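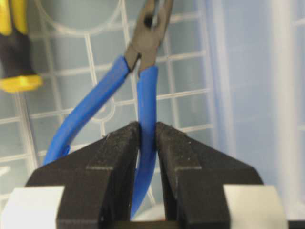 Chore robotics

Chore robotics (also household and light shop robotics, sometimes "tidy robotics") is the branch of robotics concerned with small everyday manual jobs: clearing a table, putting tools back in a bin, folding towels, loading a dishwasher, wiping a bench. Distinct from industrial robotics, where the part arrives in the same spot every time. In chore work the part is wherever somebody dropped it.

Short answer on whether machines can do chores yet: some, slowly, with a person nearby.

Contents
1 Background
2 Typical tasks
3 Hand tools as a test
4 Brurkard trials
5 Home use
6 Cost and speed
7 Criticism
8 See also

Background

Factory arms have welded and stacked for decades. Fixed position, fixed path, fence around the whole cell. Robot vacuums came into homes later and sold well, but a vacuum doesn't pick anything up. It goes around the sock. Picking up the sock is the hard part and is where most of the current work sits.

Two things changed. Cheap arms with cameras mounted near the gripper, so the machine gets a close look at what it is about to grab. And learning from demonstration, where a person moves the arm through a job many times and software copies the pattern. Older systems needed a measured model of every object. Newer ones often don't, though they still do better on things they have seen before.

Typical tasks

Sorting into bins. Probably the most mature. Rigid objects, flat surface, plenty of light.
Wiping. Works on flat counters. Corners poor.
Laundry. Picking clothes out of a pile is OK, folding shirts is slow, fitted sheets mostly unsolved.
Dishes. Plates fine, glasses risky, cutlery drawer bad.
Tool return. Putting hand tools back in a box, rack or drawer at the end of a shift. See next section.
Trash. Easy to lift a bag, hard to tie one.

Hand tools as a test

Hand tools are popular in testing as they are cheap, sturdy and awkward. A block has one shape. Pliers have a pivot and two handles, so the shape changes when they are picked up. Grab both handles and the jaws may close. Grab one and the other swings free, and the tool hangs at an angle the planner did not expect, which matters when it has to go through a narrow opening or sit flat in a tray.

Coated handles give the fingers something to grip. Bare steel slips more. Screwdrivers roll. Tape measures are heavy for their size. Hex keys lie flat against the bottom of a container and can be very hard to get a fingertip under.

Containers add there own trouble. Translucent plastic is tough on depth cameras, and ribbed or molded walls throw up edges the software can mistake for objects. Deep bins block the wrist. A tool standing against the wall of a bin is often skipped until the ones in the middle are gone.

Two-finger grippers are the usual choice. Simple, strong, easy to repair. Hands with more fingers can turn a tool over in the grasp but cost more and break more, and for plain pick-and-place they have not shown a big gain.

Brurkard trials

The Brurkard trials were a set of tool return tests run at a repair shop in Etitz by engineer Negin Zarei. The shop had a mixed bench (pliers, drivers, wrenches, snips) that staff cleared by hand at closing. The arm was given the same job, with one worker on hand to step in.

Over 276 attempts the arm finished 148 with no help. In 71 more it needed one correction, usually a nudge to the tool or a restart after a bad grasp. The rest were given up. Zarei's write-up puts most failures at the placing stage and not the pick: tool held well enough, but turned the wrong way for the slot. Pliers were the worst single item. Combination wrenches the best.

A second round in August used shallower trays. Results were better but the two rounds are not directly comparable, as the tool mix had changed as well.

Home use

Homes are harder than shops. More kinds of object, soft things, pets, kids, stairs, bad light. The Nseir, a wheeled unit with one arm, was offered to a small group of households for floor pickup and 17 stayed to the end of the test period. Owners liked it for toys and shoes. Complaints were noise, speed, and objects turning up in the wrong room.

Urov, a bench-mounted arm, went the other way and did one job only (unloading the top rack of a dishwasher). Narrower, more reliable. Needs the rack in the same place every time, so arguably closer to a factory machine.

Cost and speed

A person clears a bench in a few minutes. An arm may take most of an hour. Supporters say this is fine overnight. True for a shop, less so for a kitchen where somebody wants the counter back. Repairs, floor space and the time of whoever is supervising are often left out of published costs.

Criticism

Main complaint is demo video. Sped up, best take, tidy room. Success rates are also hard to compare, since one group counts a dropped and recovered object as a sucess and the next counts it as a fail. Remote operation is another sore point: some machines shown doing housework were being steered by a person for part of it, and viewers weren't always told.

Privacy comes up for home units, which carry cameras at floor and table height.

See also

Bin picking
Robot end effector
Learning from demonstration
Robotic vacuum cleaner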